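Open day at Cemmont, who else went?

tekla_m
Just got back from the Cemmont open day and my feet are killing me, but I'm glad I went. I only booked because my brother-in-law works in the Tekin building next door and said the coffee was free (it was, and there were those little almond biscuits). I thought it would be all banners and leaflets, but they let us right up to the benches where they're working on handling small boxes with two arms. Oğuzhan Akyol did the talking for our group and he was lovely, very patient with a man who kept asking about forklifts.

The thing I hadn't expected was how much of his talk was about fingers. I'd have guessed the software was the headache, but he went on for a good ten minutes about wear and grip and screws and I was hooked!

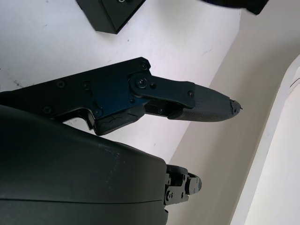 Anyway, he said they try to get 200 picks out of a set of fingertips before they even look at changing them, and somebody at the back laughed because at their place it's nearer to 67. Then we all shuffled along to the next bit and I lost my spot at the front.

bramleyhedge
I was in the group after yours, I think, the one that got held up by the fire door. I have to say I came away a bit flat. Eighteen quid for parking and then a lot of standing about watching an arm think. My lad does the same job on the packing line at Budix and he'd have been through a pallet by then.

tekla_m
Ha, I parked at the garden centre and walked. But come on, it's a development bench! They said at the start it wasn't going to be quick.

orrin77
With tekla on this one. I've been to the Vormont one, which was slick as anything, all behind glass with music on, and I learned nothing. You couldn't ask to see a run again. At Cemmont they repeated the box one for us twice when a lady asked, no fuss.
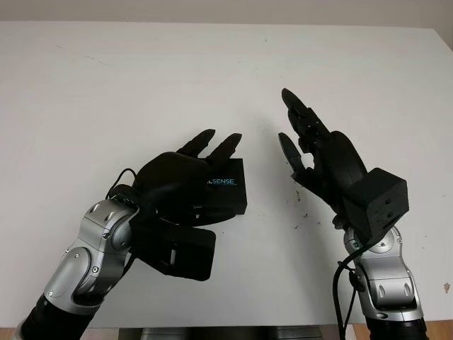
What I wanted to know about was the handing over, one side to the other, as that's where our own setup at work falls down. We've got two arms that are perfectly good on their own and hopeless as a pair. I asked whether they plan both sides together or let one wait for the other, and the answer was a bit of each, depending on the item. With the left hand cupped round that little black box and two fingertips poking up over the top of it, I can see why the other one has to be fussy about where it comes in. There isn't a lot of box left to get hold of. I'd happily have stayed another hour on that alone, but we were moved on to the slides.

bramleyhedge
The slides! I'd blanked those out. Did anyone understand the one with all the arrows?

orrin77
No.

pip_in_the_shed
Can I stick up for bramley a bit? I enjoyed it, but the booking page said "see automation in action in a working warehouse" and it was a room with tables. If you'd come a long way for that you'd be cross. I did get to ask about the hands though, and whether five fingers would be better, and he said more fingers means more to mend. Fair enough.

tekla_m
I'll give you that, the booking page was daft. I did put it on the feedback form. Also put down more chairs.

bramleyhedge
More chairs, yes. All right, I might go again if they do the August one, but I'm bringing sandwiches and parking at your garden centre.

Reader comments

Juno_K: Is the August date up yet? Their site only says "later in summer".

m.farrow: Took my daughter, she's 10, and she asked better questions than I did. Wants to build a hand out of lolly sticks now.

quillfeather: Two arms for one small box seems a lot to me. Would a suction cup not do it?

orrin77: @quillfeather somebody asked that in our group. Suction's fine if you just want it lifted, they want to turn things over and pass them across.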